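Kestska Introduces Revised License Plate Bracket for Vehicle Preparation Shops

SIMVILLE, 26 November 2020 – Kestska, a supplier of small exterior parts to dealerships and body shops, today announced a revised license plate bracket and a matching storage and handling guide for preparation bays. The bracket replaces the part Kestska has supplied since June of last year. Orders are open to trade accounts now, and existing part numbers will be redirected automatically.

The bracket is a one-piece black plastic carrier with a raised rim. It is fastened to the bumper first, and the plate is then mounted on the carrier. The revision changes the rim profile and the position of the upper mounting holes. Material and outer dimensions are unchanged, so current fasteners and drilling templates can still be used.

"Most of the complaints we logged on the earlier part concerned warping in storage," said Domnica Pop, product manager at Kestska. "Shops were standing the brackets on edge in bins, sometimes for weeks in a warm bay. The stiffer rim helps, but the storage position matters more."

The guide accordingly recommends that brackets be kept flat, face up, on a solid shelf. Wire shelving is not recommended, as it can mark the mating surface. Where brackets are stacked, the stack should not exceed 31 pieces, and nothing else should be placed on top of it.
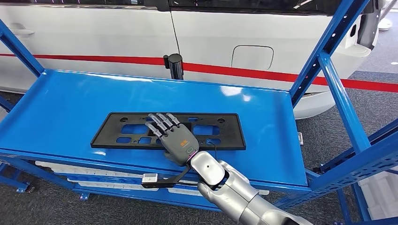

Shelving should be close enough to the vehicle that the installer can take a part and offer it up to the bumper without crossing the bay. Bumper clearance must still allow the hood and doors to be opened. Brackets should be checked for flatness on the shelf before fitting: a part that rocks when pressed at opposite corners is set aside and returned.

Kestska evaluated the revised bracket over a trial period at Baldale, a vehicle preparation center operated by Bratu. A total of 300 brackets were fitted during the trial. Of these, 2 were rejected at the flatness check and none were rejected after fitting. Both rejected parts came from the same carton and had been bent in transit. Carton inserts have been changed as a result.

"We moved the shelving next to the cars and stopped using the bins," said Gleice Tavares, bay supervisor at Baldale. "The fitting procedure is the same as before. My one request was for a label on the short side of the carton, and that has been added."

The bracket ships in cartons of 400 for distribution centers. Smaller quantities are available through regional stockists. Fasteners are sold separately. Customers holding stock of the earlier bracket may continue to fit it, but the two versions should not be mixed in the same stack, as the rims do not nest.

The storage and handling guide is supplied with each carton. Additional printed copies can be requested through the Kestska trade desk in Simville.

Press contact: Domnica Pop, Kestska, Simville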